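Worn finger pads – when do you bin a set?

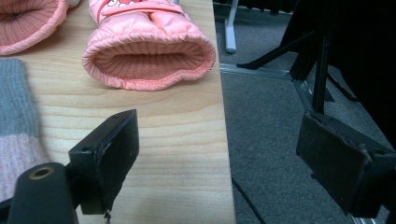 Last edited: August 2, 2023

driketico_fan: Our house rule says swap the pads every 104 hours. These have scuffed faces and a frayed top edge, and I'd still grip a mitten with them. Am I being slack?

Lesovik: Yep, a bit! Frayed edges catch on ribbed knit. I go by looks, never hours – any fraying and they're out.

allberg4: Disagree. Looks are a matter of opinion and two people will never call it the same. Log the hours, swap both sides together, write it on the sheet.

Lesovik: And if one goes at hour 4? You'd carry on?

allberg4: Fine, no. Hours as the limit, looks as a veto.

Kanagaratnam: We do that, plus cables taped down before anyone starts. Ours is in the October checklist, Ezequiel Aguirre wrote it up.

driketico_fan: Ta all, ordering a new set tonight. Will tape the cable too.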